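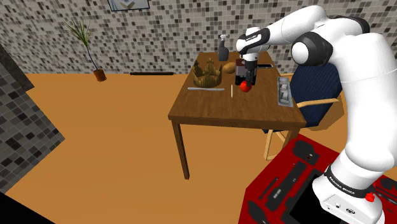

Red apple held over a wooden table

Kostine Ballot Box, Standard

A rigid ballot box for parish polls, council by-elections and internal party ballots. The Kostine holds 500 papers folded once, or fewer if your ballot paper runs to a long list of candidates. It comes flat and is put together without tools.

The slot has a sliding cover that can be sealed at close of poll. There are 4 sealing points on the lid, and any standard numbered tie will fit them. Seals are sold separately – see the Flesel range under Count Supplies.

Each box has a clear pocket on the front for the polling station number. If you are running two polls on the same day, order the coloured lids so that staff and voters can tell the boxes apart.
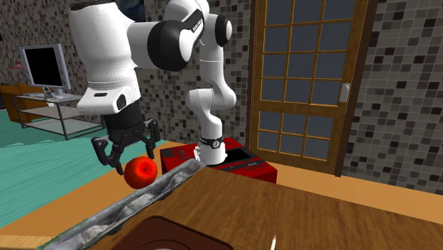 Lids are interchangeable with the older Price box, but the bases are not, and the two types won't stack together. Please check which you have before ordering spares.

Specification
Height when assembled: 47 cm
Capacity: 500 papers
Sealing points: 4
Lid colours: white, grey, yellow
Supplied in packs of 5

Delivery
Orders for May polls should reach us by the end of March. We don't dispatch between Christmas and New Year, so late December orders go out in January.

Hire is available for single by-elections. Contact Rhun Lougher at Aka Election Supplies with your polling date and the number of stations.

Page updated 22 Feb 2024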